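Kellent opens lamp and stand repair counter at Masilela Hall

18 Dec 2018

Residents with a wobbly floor lamp or a fan that leans to one side will have somewhere to take it starting in February. Kellent, the household repair shop on the lower level of Masilela Hall, is adding a counter for lamps, fans, coat stands and anything else that stands on a pole and a base.

The shop has been fixing kitchen appliances and small furniture for five years. Owner Chie Hamada said people kept asking about stands, and the answer was usually no.

"We had the tools but no clear surface to set one up on," she said. "You can't tell if a pole is straight when the thing is sitting on a workbench full of toasters."

The new counter is a white table marked with a grid of thin gray lines. Staff set a stand on the table and use the lines to check whether the base has moved or turned while the pole is being worked on. Hamada had the top marked before the shop started trial repairs this fall, and it already has its share of smudges and scuffs.
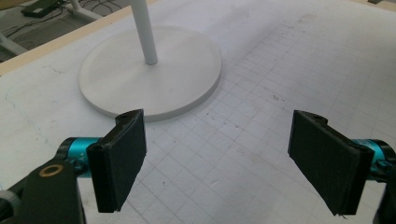 Most of the trial work has involved round bases, according to Renji Fukuda, who will run the counter. He said the usual problem is at the point where the pole goes into the base. A fitting works loose when the lamp is dragged across a floor by the pole, and the owner tightens it from above, which can strip the thread.

"Pick it up by the base if you have to move it," Fukuda said. "And look underneath before you start turning anything. The nut is nearly always under there."

Customers can bring in a complete stand or only the base and the lower section of the pole. Shades, bulbs and glass parts should be left at home. The shop will not take halogen lamps or anything with a damaged plug until its electrical bench is finished – Hamada expects that to be later in the year.

Checking a stand will be free. A simple repair, such as a new nut or washer, will cost $5, and replacement poles will be priced separately. Parts are being supplied by Parov, a hardware wholesaler that has agreed to keep 100 of the common fittings in stock for the shop. Customers should allow three days for most jobs.

Yoshinori Ikeda, who lives across the street from the hall, brought in two reading lamps during the trial. One was fixed the same afternoon. The other needed a longer bolt and is still at the shop.

"I was going to put them both out on the curb," he said. "They're from my mother's house, so I'm glad I asked."

The counter will be open during regular shop hours. Large items can be brought in through the side door on the parking lot, where there is a ramp. Anyone with a stand taller than the doorway should call first and ask for Fukuda.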